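Robotik & Automation | Test

Diese Website verwendet Cookies. Mehr in den Einstellungen

Ein Greifer, der sich in 22 Minuten einrichten lässt? Beim Nachrüstsatz von Trukus klappt das, und ich bin ehrlich begeistert! Zwei Finger, eine Kamera am Handgelenk, dazu eine Software, die Ieva Uibo bei Prodton ohne Schulung bedient. Besonders mag ich das Kamerabild: Sogar den Staub in den Rillen der Aluschiene erkennt man, dazu das rosa Herzchenmuster der Wände. Nur das Handbuch bleibt dünn.

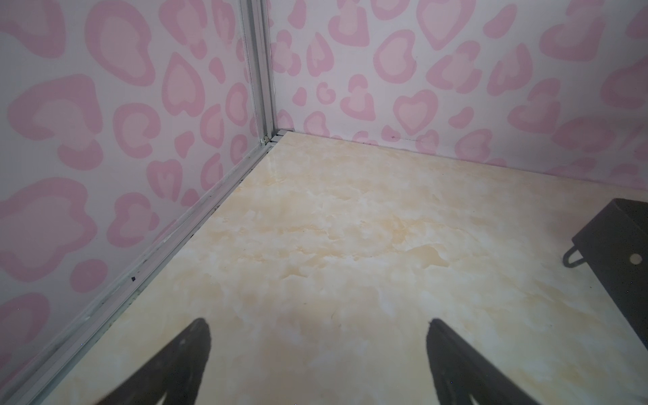
Zuletzt erschienen:
Krasniqi baut Service aus
Endinby: Besuch im Testlabor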